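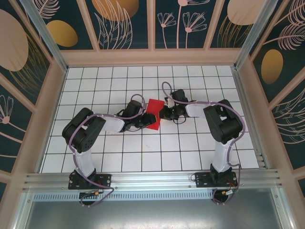 Folding the napkins again

2018-08-25

My aunt, Sawsan Sfeir, ran the dining room at the Fakhoury for 20 years, and she could not stand a napkin with a crooked edge. I worked for her the summer I finished school. Before I carried a single plate I folded napkins for two weeks at the table by the kitchen door.

She taught me six folds. I remember two of them, the plain pocket and the one she called the sail. For both you start with a square and match the corners before you press anything.

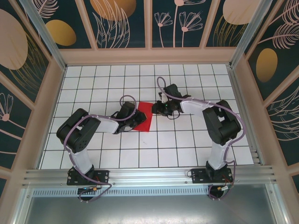 The mistake I made was pressing too early. If the first crease is off by a little, the last one is off by a lot, and you have to shake it out and start over. She would do the shaking herself and hand it back to me.

I have a family dinner coming up in December and I want cloth on the table this time. I bought a set in Stallell and washed them twice – new cotton is too stiff to hold a neat point. Starch helps, but only a light spray.

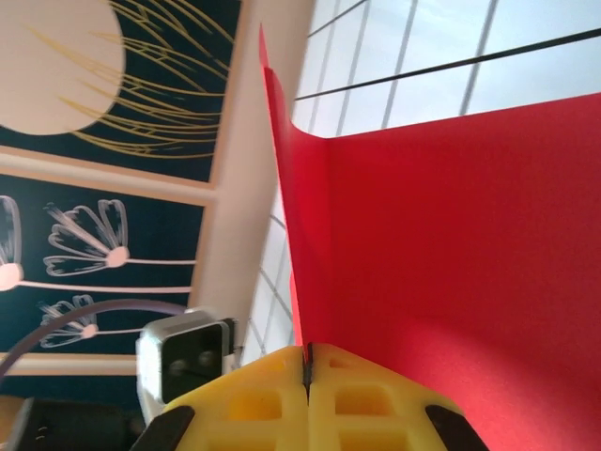
Red, with one side bent over.

I still need to call her about the other four.

Filed under: Home, Table, Family

Contact | © 2018 | Back to top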